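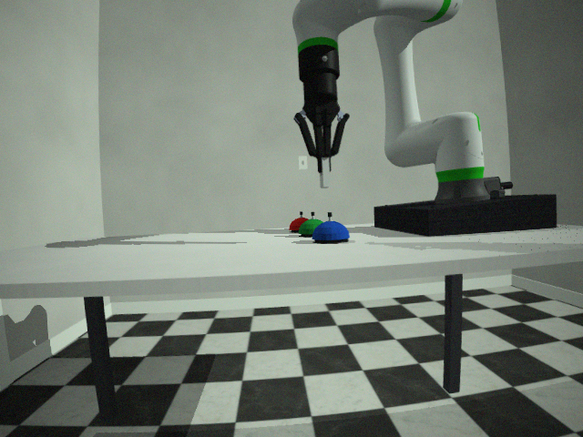

Moving the blog off shared hosting

The old host, Jukton, put its prices up in August, so the blog now lives on a small virtual server at Pirkik. Notes follow, mostly for my own use the next time I have to do it.

The export came to 271 posts and just under 400 MB of uploads. Nine posts failed to import. All of them had a semicolon in the title, which the old export script treats as a field separator. I fixed those by hand.

I dropped the database. Pages are now built on my desktop with Hindo and copied across with rsync. A full build takes 30 seconds, most of it spent resizing thumbnails. Hindo keeps a cache of these, but the cache is keyed on modification time, so a fresh checkout rebuilds the lot. Setting file times from the commit log before the build cures it.

Redirects were the slow part. The old addresses had the month in them and the new ones do not. I generated a flat map file from the export and had the web server read that at start-up. Regular expressions would have been shorter, but two posts share a slug and need separate entries.

DNS was switched on Sunday evening, with the TTL lowered to five minutes the day before. Mail is still with Negri, so the MX records stayed as they were.

Comments are off for the moment. The old ones are kept as static text under each post. The feed address has changed too; the old one redirects, but some readers do not follow redirects, so it is worth updating by hand.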